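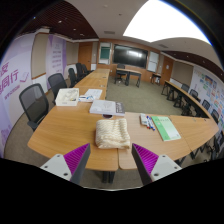 Robot helpers get to grips with the tidying up

March 8, 2025

A blanket is a horrible thing to ask a machine to pick up. It has no fixed shape, it sags wherever you aren't holding it, and a knitted one has a hundred little places for a fingertip to snag. So it's a pleasure to report that the small team at Flillelari, who have been teaching robots to do dull jobs in ordinary rooms, are now getting a folded one off a table and on to a shelf more often than they fail.

The results come from the company's Pravgate trial, which finished in February and was shared with a roomful of cleaners, shop managers and curious locals at an open evening. Over eight weeks the team's robot arm made 972 attempts at a short list of tidying jobs. It completed almost 700 of them without anyone stepping in. A completed job meant the object had left the table and come to rest in the right place, the right way up, with nothing else knocked over along the way.

That leaves plenty of failures, and the team played a good long reel of them. A book skidded off the side of a table. A notebook went neatly into the tray meant for pens. The arm spent most of a minute pinching politely at thin air, a hand's width from the marker it was after. The room laughed, and so did the engineers, but what stayed with me was how boring the successful clips were. Arm goes down, fingers close, thing goes up, thing goes away. Boring is a big step forward! A year ago I watched a different machine take most of a morning to put a cup on a saucer.

Vusumuzi Moodley, who ran the trial, spent nine years looking after meeting rooms before he went anywhere near a robot, and it shows in the jobs he picked. "People always want to see it make a cup of tea," he told the evening. "I wanted to know if it could reset a room after a training day. Pens together, papers squared up, the blanket somebody brought because the heating was off, chairs in. It's the same work in every building and it always falls to someone at the end of a long shift."

Much of the teaching was done by hand. People carried a pair of robot-style fingers around with a camera fixed above them, and did the chores themselves while the camera recorded what the fingers were doing. The robot then learned from those recordings. It's a lovely simple idea, because you don't have to haul a whole robot into every room you want it to know about. You can go to a classroom one day and a stockroom the next with the kit in a rucksack.

The fingers themselves got a surprising amount of attention on the night. They carry soft ridged pads that give a little as they close, and visitors were queueing up to have a squeeze. Smooth pads had been tried earlier and slid off paper. The ridges hold a book by its edge quite happily, and they do well with knitted cloth too, so long as the machine goes for a fold and leaves the loose edge alone.
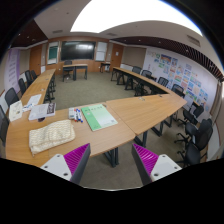 Cloth was still the hardest part of the list by a wide margin. A blanket that has already been folded can be treated a bit like a cushion, lifted from the middle and carried flat. If one corner has slipped, the whole business gets harder, and the machine has to decide whether to tuck the corner back or grab the lot and hope. For most of the trial it grabbed the lot and hoped. In the last fortnight it started putting the corner back first, which drew a small cheer when the clip was played.

Folding from scratch is another matter. The team tried it, and the answer for now is no. A blanket dropped in a heap beat the arm nearly every time, and Moodley said plainly that he would not let anyone sell it as a laundry machine.

Whiteboard markers caused a different sort of trouble. Picking up one on its own is easy enough. A few lying side by side are a nuisance, as the fingers are thicker than the gaps between the pens and tend to shove the whole group along. The trick the robot picked up from its human teachers is to nudge one pen away from its neighbours and then go back for it. You probably do this yourself without thinking about it. I went home and tried it on my kitchen table, and yes, I do.

Loose paper came somewhere in the middle. A stack was fine. A single sheet lying flat on a hard surface was usually left where it was, and the software now marks it as a job for a person.

Hubert Jakubowski manages two homeware shops for Rampersad, and he came along with his own question, which was how long until he could have one on the shop floor. He has a table of throws and blankets by the door that needs straightening all day long. Customers pull one out, feel it, and put it back in a lump, as they have every right to do.

"I've got good people and they spend a silly amount of time on that table," he said. "If something could keep it looking decent while they talk to customers, I'd have it tomorrow. I don't need it to be quick. I need it to not fall on a toddler."

He may be waiting a while. The Pravgate arm stays put on a base, and the rooms used in the trial were cleared of everyone except the people running it. Speed is a sticking point as well. Resetting a table that a practised person would sort in two minutes took the machine more than twenty, and that was on a good run. Leave it working overnight in an empty building and perhaps it doesn't matter. On a shop floor in the middle of the afternoon it certainly does.

There's the question of jobs too, and it was raised early and firmly by one of the cleaners in the second row. She wanted to know whose hours would go. Moodley didn't dodge it. He said that none of the buildings in the trial had cut any hours, that he couldn't promise what others might do later, and that he thought cleaners should be in the room when those choices were made. He has asked several of them to help draw up the next list of chores, on paid time. One suggestion has already gone straight to the top: picking up the things that roll underneath other things. Pen caps, clips, coins. Anyone who has tidied a classroom will know.

Still, I came away properly cheered. So much of what we get shown about household robots is filmed in a spotless kitchen with one apple on the worktop. Real rooms have books half on top of papers, boxes of who knows what, chairs left at odd angles and a blanket in the way. A machine that can cope with some of that mess, some of the time, and can tell when it's out of its depth, strikes me as much more useful than one that can do a backflip.

Chairs, by the way, are not on the list yet. The arm isn't strong enough to push one in, and wheels make it worse — give a swivel chair a gentle shove and it goes wherever it fancies. The engineers tried once, for fun, and the clip ends with the chair facing the wall.

The next round starts in Immont later in the spring, with a second arm so that the machine can hold one side of a cloth while it deals with the other. That should make a proper go at folding possible, and it's the bit I'm most looking forward to seeing. The team will also be trying rooms the software has never met before, with different tables and different light, to find out how much of what it learned in Pravgate travels.

Flillelari is after people in Immont who can spare an hour to carry the hand-held fingers about and do a bit of tidying. No technical knowledge is needed, and training is given on the day. Moodley says that the best recordings so far have come from people who tidy for a living, with parents of small children a close second.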